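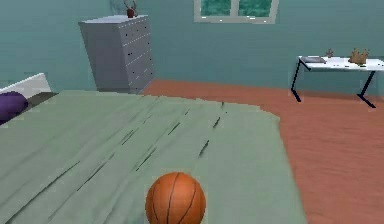 Bedroom with a basketball on the bed
Villodgate College

About Villodgate College

Villodgate College is an independent, co-educational boarding and day school for students in Years 7 to 12. The College is situated on the western edge of the town, on land formerly used for wheat and sheep, and draws the majority of its boarders from farming families across the district. Day students travel by bus from the town centre and from the neighbouring locality of Cestska.

Enrolment is capped at 200 students, of whom 143 are boarders in the current year. The College Council has maintained this cap since the opening of the senior campus and reviews it annually in October.

Our Programme

Students in Years 7 and 8 follow a common course in English, mathematics, science, humanities, languages and the arts. From Year 9, students select electives in consultation with their tutor and their parents or guardians. Agriculture is offered at every level and is taught on the College farm. Senior students may undertake a vocational certificate alongside their academic studies.

The Engström Library holds the College's print collection and the district newspaper archive. It is open to boarders until 9 pm on weeknights and to members of the public by appointment.

Boarding

Boarders live in one of four houses, each under the care of a Head of House and a resident tutor. Year 7 and Year 8 students share rooms; students in Years 11 and 12 are allocated single rooms where available. Linen is laundered weekly. Families are asked to label all clothing and sporting equipment before the commencement of term and to consult the Boarding Handbook regarding electrical items, bicycles and leave arrangements.

Supervised study is held from Monday to Thursday evening. Weekend activities include competitive sport, music rehearsals and excursions, and participation in at least one winter or summer sport is expected of every student.

Governance and Staff

The College is governed by a Council of nine members, three of whom are elected by the parent body. Day-to-day management is the responsibility of the Principal, Ms Chiamaka Babalola. Mr Ottó Vida serves as Deputy Principal and Director of Boarding, and is the first point of contact for all boarding families.

Bursaries

The Council awards a limited number of means-tested bursaries to the value of $3,000 per annum. Applications must be lodged with the Registrar on the prescribed form, accompanied by the most recent school report. Bursaries are tenable for two years and may be renewed on application.

Enrolment enquiries should be directed to the Registrar during office hours. Tours of the classrooms, farm and boarding houses are conducted by appointment during term.

This page was last revised on Tuesday, September 8, 2020.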